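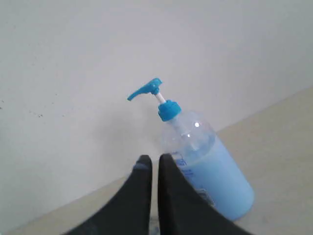

Me versus the pump bottle, try number whatever.

So I promised a post on why the arm has been sulking, and it took me until Sunday, March 20, 2022 to sit down and write it. Sorry! Short version: the gripper started losing its zero, and I blamed everything else first.

I noticed it on the pump bottle. The log on Paiva (my control script, named after nothing in particular) would say the fingers had closed to 51, same as always, and then the arm would lift and the bottle would just stay put. No error, no warning, a cheerful little "grasp ok" and off it went to put down a whole lot of air. 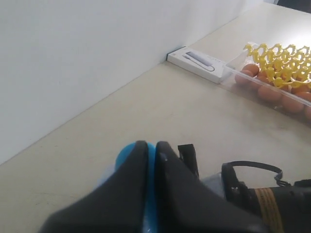
My first guess was the force limit, so I bumped it up to 200, which was dumb with eggs on the same table. Please don't do that. If the position reading is wrong, more force only means the arm is wrong harder, and I moved it back down the same evening after Xuelian Qian read my settings over the phone and made a noise I can't spell.

She had me do the boring test. Clear space, nothing in the way, command the fingers fully shut and look at them with your own eyes.
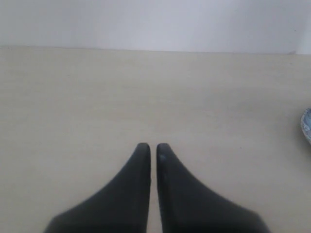
A gap, and nothing between the fingers.

I'd been trusting a number on a screen for days! The Fleken board stores its zero at power-up, and if the fingers aren't all the way home when it boots, it happily calls wherever they are "closed." I had been hitting the power switch with the gripper any old way - sometimes half open - because I was in a hurry for my coffee.

The part that bugs me more is the safety side. Fault 801 is supposed to stop the arm when a grasp comes up empty, and I had turned it off back in Plonddale when it kept tripping on thin stuff. Then I moved to Barkport and forgot all about it.
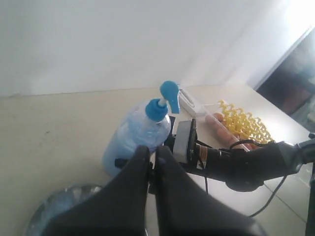
It's back on now. I also added a homing move at startup, and the script won't run until it gets the same zero 3 times in a row. It makes booting slower and I grumble every morning, but I'm leaving it in. Next up is that wrist cable, which I'd like to tie down better before I let the arm swing any faster.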